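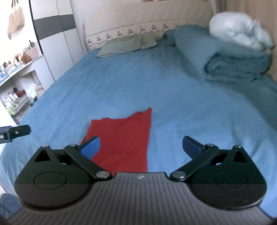 Fingers fully open over a red cloth, ready for the approach in step 6.

Section 4: Your first cloth session with the Cora hand-held grippers

You have paired the grippers, charged them and run the finger check in Section 3, so now comes the good part. Cloth is where Cora is most fun to use, and also where a few habits make the biggest difference to your recordings. A bed is our favourite first workplace – it is big and soft, it sits at a comfortable height, and you can make a mistake on it without hurting the fingers.

Set aside a quiet hour for this section. You will use both grippers, the Plilteck wrist straps and the Dakier storage card that came in the lid of the case. If you are working alone, read all the steps once before you strap in, as turning pages with a gripper on each hand is harder than it sounds.

4.1 Getting the bed ready

1. Pull the fitted sheet snug at the corners. Soft creases are fine and we like having them in the recordings. Deep folds that could be mistaken for the garment are worth smoothing out.

2. Push pillows and blankets up to the head of the bed. They can stay in view. A lived-in room makes better training material than a bare one.

3. Choose a garment that stands out from the sheet. Red on light blue works very well. White on white can wait until you have a few sessions behind you.

4. Lay the garment flat in the middle of the bed, within easy reach of both hands. Leave its small wrinkles alone.

Note: Put away letters, prescriptions, photographs and anything else you would not want other people to read. The lens is very wide and takes in much more of the room than you expect, shelves and wardrobe tops included.

4.2 Opening and approaching

5. Put on the right gripper first, then the left. Close the strap so that one finger still slides under it. Squeeze each trigger twice and watch the linkage move. It should travel smoothly with no clicking.

6. Release both triggers and let the fingers spread fully. Bring one gripper over the cloth so that you can see fabric through the gap between the two blue pads. Keep the other gripper off to the side, level, with its tip pointing inwards.

7. Lower the gripper until the pads just touch the cloth. Come in at a slant, the way you would reach for a sheet of paper on a desk. The sheet should dip a little under the pads and no more.

8. Wait for one breath, then close slowly. The pads will gather a small fold between them. A fold the width of a fingertip is plenty.

Caution: Do not lean your weight on the grippers, even on a soft mattress. The rivets in the linkage turn freely and are strong along the line of the grip, but they are not meant to hold you up. If you need to steady yourself, rest a knee or an elbow on the bed.

Caution: Keep your own fingers, and anyone else's, out of the linkage while it is closing. Take off rings and loose bracelets before you strap in.

4.3 Lifting, folding and letting go

9. Lift straight up until the edge of the cloth hangs clear of the sheet, then stop. This short pause gives the software a clean point to mark the grasp.

10. Bring in the second gripper and take the neighbouring corner in the same way. When both corners are held, move your hands apart until the top edge is almost straight.

11. Fold towards yourself or away from yourself, whichever feels natural, and lay the corners down. Keep to the same direction for the whole session. Mixed directions are welcome later on and have a setting of their own (see Section 6).

12. Open both grippers fully before you pull back. Leaving with half-open fingers is the most common slip we see, and it drags the fold out of line every time. Matilde Bettencourt, who wrote the first version of this guide, says "open" out loud at this point, and it is a surprisingly good trick!

13. Shake the garment out, lay it flat in a new position and begin again from step 6.

Note: If you drop the cloth, carry on. Pick it up with the grippers and finish the fold. Recoveries are some of the most useful things you can record, and we would love more of them. Please do not delete them.

4.4 Checking what you recorded

14. Unstrap, sit down and open the session in the Savchuk viewer. Each attempt appears as a separate strip.

15. Play the first strip and look for both finger pads. They should be visible whenever the fingers are open. Dark corners and bowed straight lines come with the wide lens and need no correcting.

16. Look at the grasp marker under each strip. Green means the closing movement was found, and amber means it needs placing by hand. Drag an amber marker to the moment the pads meet on the cloth.

17. Press Keep, and the strips are copied to the card.

When Hiwot Belay and Chia-jung Choi tested this section in May they kept 413 strips between them, and 78 of those had amber markers. Nearly all the amber ones came from very fast closing, so if you see a lot of amber, slow down at step 8 and try a few more.

4.5 If something feels wrong

Cloth slips out as you lift: wipe the pads with a barely damp cloth and let them dry. Fabric fluff builds up quickly, particularly from towels and fleece.

You keep pinching the bedsheet too: you are pressing too deep. Start from the edge of the garment, where there is a little lip of fabric to slide a pad under.

One finger lags behind the other: stop, unstrap, and repeat the finger check in Section 3. If it still lags, write to Hagos Wolde at the support desk with the number inside the strap plate. Please do not tighten the rivets yourself.

Your wrist aches: take a break, then loosen the strap by 2 notches. Short sessions with rests give steadier movements than one long one.

Once you are happy with a single flat garment, go on to Section 5, where you will be sorting a whole basket of washing.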